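Subject: Re: [players-list] Callonby pay talks, where we are

Dear all,

The branch met management again on 8 May 2024. We were in the room for most of the afternoon and came away with a written offer, which goes to a ballot of the whole orchestra. 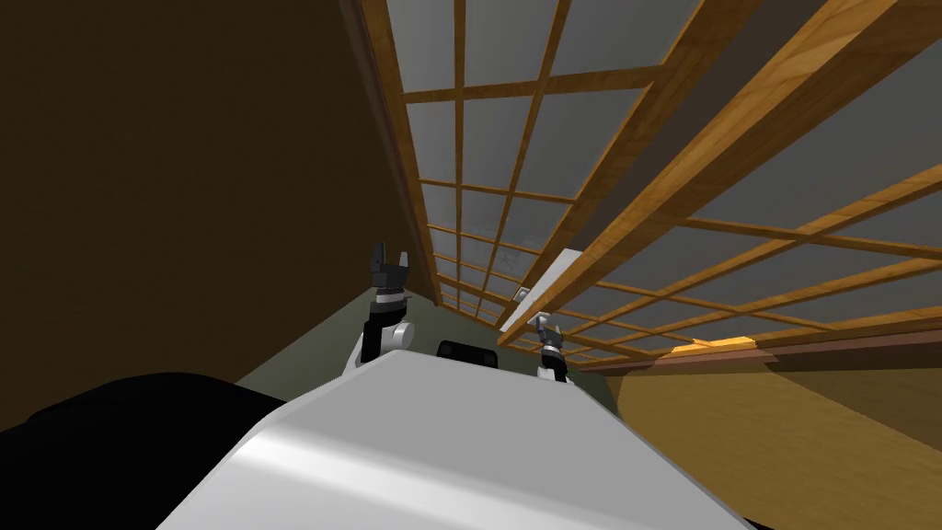

*Maëlle Charbonneau, players' branch secretary, Callonby Sinfonia*

Kirsten Hafþórsson wrote:

> Can someone say plainly what is on the table? I have heard two versions of the touring fee and three of the pension. Also, are the extra players covered this time? In January we were told they would be, and then the draft left them out.
>
> Kirsten (second violins)

Kirsten, the touring fee goes up to 848 a week, paid from the first travel day. The pension stays as it is for this contract. Management wanted to cut their share and have dropped that.

Extra players are covered once they have done 20 services in a season. We asked for fewer and did not get it. Arnar Overgaard has the exact wording and will send it to any extra who writes to him.

The minimum monthly salary would be 2,546. Rehearsals at the Wondmont hall still end by ten at night, and overtime is counted from then in blocks of 30 minutes. 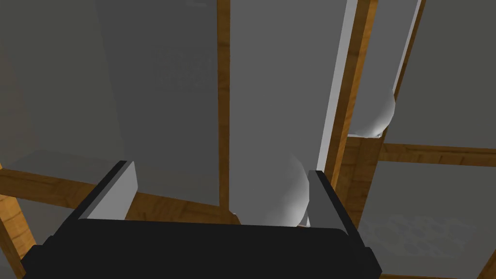 *Gripper and grey panel, simulated view.*

On the summer concerts, Villads Sveinbjörnsson asked for a second rest day after the Kullik date. Management said they would look at the hire costs first. There is nothing in writing on this, so please don't vote on the strength of it.

Ballot papers will come from Thygesen, who ran the last vote. If your postal address has changed, tell me before they go out. Rotating strings are included, players on unpaid leave are too.

Maëlle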